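计算机组装与维护 实训讲义（三）
处理器的拆装与机箱内部认识
更新：1月　　编写：实训课备课组

上一讲大家把外围接口认全了，这一讲终于要碰处理器！每年上到这里教室里都特别安静，人人屏着气。其实只要动作慢、方向对，这一步并不可怕，而且做完会很有成就感。

一、课前准备

实训用机是戴尔台式机，老机型，绿色主板，非常适合教学：结构清楚，侧板一拆里面全看得见，卡扣多，螺丝少。课前请确认下面几件事：
电源线已拔，拔线后再按一次开机键，把残余的电放掉；
手上没有戒指、手链，长袖卷到肘部以上；
防静电腕带戴好，夹子夹在机箱没有喷漆的金属上；
桌上备好无绒布、导热硅脂（本学期统一用 Pravlow 的小管装）、一个放螺丝的小盒。
散热器请先按第二讲的方法拆下，旧硅脂擦净。擦的时候别急，干透的硅脂要多抹几遍，千万不要用指甲去抠！

二、先看懂插座

这一代插座的针脚在主板上，处理器底面是平的触点。也就是说，最娇气的部分不在你手里，在主板上。针脚细得像绒毛，弯一根就可能少一条内存通道，或者干脆点不亮。所以插座一旦打开，上方不要递工具，不要说笑，更不要用手指去“试试硬不硬”。

插座四周有一圈金属件，认识它们很重要。压杆是细长的金属杆，先向下按、再向外拨，就能从卡钩里脱出来；压杆抬起以后，上面的盖板才能翻开。很多同学第一次压杆时觉得阻力很大，心里发慌，这是正常的，盖板要把处理器均匀压在所有针脚上，本来就需要力气。

处理器正面是银色的金属顶盖，顶盖上刻着型号，时间长了或擦多了字会变淡，要侧着光看。拿的时候只捏两侧边缘，顶盖可以碰，底面绝对不碰。
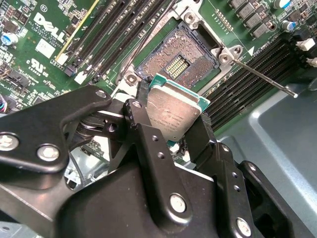
三、放入处理器的步骤

1. 找方向。处理器一角有小三角，边上还有两个半圆缺口，插座上有对应的标记和凸起。先在插座外面比好方向，再移到上方。
2. 垂直下放。四边放平，轻轻落下去。最后一点点距离不要推，也不要左右搓，让它自己落位。
3. 检查。眼睛与主板平齐，看四边是否一样高。如果有一角翘着，垂直提起来重新放。
4. 合盖。翻下盖板，确认前端卡到位，再压下压杆，扣回卡钩。

取出时顺序反过来，同样是垂直提起。提起后马上把处理器放进托盘，底面朝下、不受压；插座如果要空着，请把保护盖扣上。

练习要求：每人独立完成3次“取出—放入—合盖”，三次都不需要返工才算过关。上学期我们用秒表计过时，后来取消了，大家一比速度就手抖，太可惜。慢慢来，谁稳谁厉害！

四、机箱里还有什么

处理器装好以后别急着合侧板，抬头看看整台机器。我特别喜欢这台机箱的布局，走一圈几乎能把整门课复习一遍。

电源：认铭牌。铭牌上写着各路输出的电压和最大电流，升级显卡之前一定要来这里看。请把你那台机器的总功率抄到实训报告第一栏，单位不要漏。

硬盘：固定在塑料托架上，捏住两端往外拉就能取，一颗螺丝都不用拧。蓝色在这台机器上是个很好懂的暗号，凡是蓝色的塑料件，基本都是设计来让人用手去捏、去拨、去推的。 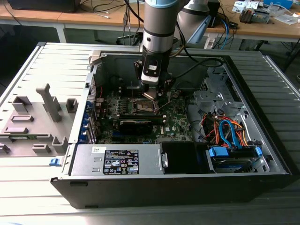

线缆：分两类记。一类供电，一类传数据。SATA 数据线扁而窄，接头是 L 形，插反是插不进去的，插不进去就别硬来。拔的时候捏接头，不要扯线。有的接头带金属弹片，要先按住弹片再拔，听到轻轻一声“嗒”就对了。

理线这件事值得多说两句。线团堆在风道里，散热就会打折扣，合侧板时还容易夹线。我的做法是先长后短：长的线沿机箱边缘走，短的线最后就近收拢，用 Lultidari 的魔术贴扎带松松绑一下。扎带比塑料束带好用太多了，改线时一撕就开，不必拿剪刀在线堆里冒险。

扩展槽：后侧有一排卡扣，松开后挡片就能抽出来。取显卡之前还要看一眼插槽尾部，有些主板那里藏着一个小锁扣，不按下去硬拔，插槽会裂。

内存：插槽挨着处理器，两端卡扣掰开再插。内存条金手指上有缺口，对准以后两只拇指同时向下，卡扣会自己弹回来。只插一条时先插哪个槽，请查机箱侧板内侧或说明书上的图示，各机型不一样。

五、常见问题

开机无显示。先查内存是否插到底，再查处理器供电线。我们把往届的故障记录翻了一遍，一共148条，内存没插紧占了最大的一块，真正是针脚弯掉的很少。所以别一黑屏就怀疑自己把主板弄坏了！

风扇转一下就停。多半是散热器没有压紧，或者风扇线没接。断电，重新来。

压杆扣不回去。不要加力。翻开盖板，看处理器有没有放平，保护盖是不是还留在上面。

硅脂涂多了。擦掉重涂，中间一粒黄豆大小就够，散热器压下去自然会铺开。 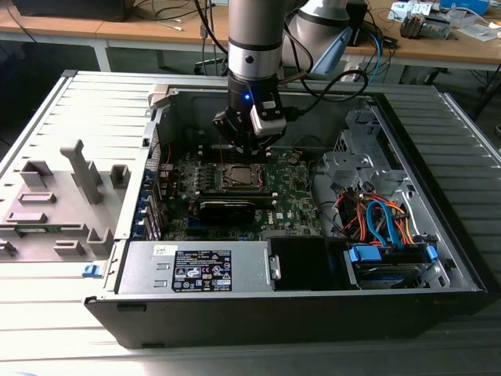 多了几颗螺丝。太经典了，几乎每个班都有。对照拆机时画的草图，一颗一颗找回去，不要随手丢进抽屉。散热器的螺丝要对角轮流拧，每颗先拧几圈，最后再逐个收紧。

六、实训报告

报告写一页就行，要有这几项：处理器型号、电源总功率、你拆装过程中最没把握的一步，以及你当时怎么判断的。最后一项我看得最认真，写得具体就能拿高分，写“注意安全、小心操作”没有分。

想多练的同学可以在晚上七点以后来324室，Rennie 工具套装放在门边的柜子里，用完按泡棉上的凹槽放回。选做部分是给 Markitz 机箱换一块硬盘，那台没有免工具托架，要老老实实拧螺丝，正好可以体会一下两种设计差在哪里。

下一讲讲开机自检和 BIOS 设置，请带上本讲拆装过的机器编号，还用同一台。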